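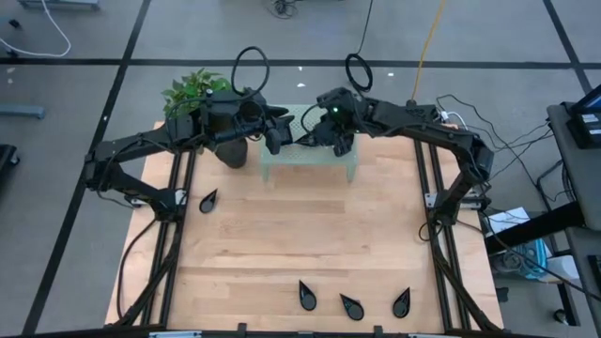
Written by Océane Lavoie for the Tremblay Young Readers' Service
Checked by Boglárka Pap, Workshop Safety
Shares 108 | Comments 9

When a Robot Arm Loses Its Place

Robot arms are used to lift, carry and put down objects. At the Tremblay workshop, two arms work from opposite sides of one table. They are learning to move dark dishes on and off a small pale green stand. In December, one of the arms went wrong. No person was hurt, and one dish was chipped. This page explains what happened and what was done about it.

How does an arm know where it is?

Close your eyes and touch your nose. You can probably do it, because your body keeps track of where your hand is. A robot arm has to do the same job with sensors. There is a sensor inside each joint, and it measures how far the joint has turned. A computer puts all these measurements together and works out where the gripper must be. The gripper is the part that holds things.

For this to work, every sensor has to start from the right place. Think of a ruler. If you begin measuring at the 1 when you should begin at the 0, every answer will be wrong by the same amount. Setting the starting place of a sensor is called calibration.

What went wrong?

Before the fault, a worker had tightened a loose elbow joint. This was a sensible repair, but the arm should have been calibrated again afterwards, and that step was missed. The computer now believed the gripper was 9 millimetres higher than it really was.

Nine millimetres is less than the width of most fingers. In the open air it made no difference at all. The trouble came when the arm reached down to place a dish. It met the stand sooner than the computer expected and went on pushing. The dish slid sideways and fell on to the table.

I-seul Yoon was watching the arms at the time and pressed the stop button. Both arms stopped moving. The workshop's rule is that both must stop together, even when only one has a fault.

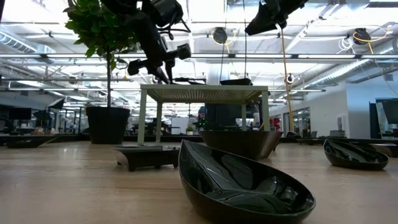 Pushing too hard is a common kind of robot fault, and engineers plan for it by setting a force limit. This is a number that tells the arm how hard it may push before it has to give up. The limit on the Tremblay arms had been set for heavier objects and was too high for dishes. Low, flat things need extra care. The black dish at the left of the stand, with the narrow fingers pointing down towards it, leaves very little room for a mistake in height. A tall object would give the gripper more to hold. Engineers lowered the limit after the fault, and the arms now stop at a much lighter push.

How was the fault found?

Jocelyn Sandhu, who led the inquiry, read through the arm's log. A log is a diary kept by the computer. It held 2,000 lines for that morning, and each line gave the position of every joint. The numbers looked correct, which was puzzling at first. The team then moved the gripper slowly to the tabletop and measured the real gap by hand. The gap and the log did not agree.

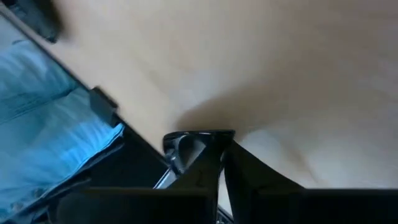
The table edge and the two gripper fingers, from a camera at the wrist.

What has changed?

An arm may no longer be used after a repair until it has been calibrated and a second person has signed the sheet. Each morning, both grippers are brought slowly to a known point on the table and the height is measured with a gauge.

Visitors must stay behind the floor line whenever the arms have power. This applies even if an arm is still. A still arm may be waiting for its next instruction.

Words to know

Calibration: setting a sensor so that it measures from the right starting place.
Force limit: the hardest push a robot is allowed to make.
Gripper: the part of a robot arm that holds things.
Log: a record kept by a computer.

Contact the Young Readers' Service | © Tremblay | Back to top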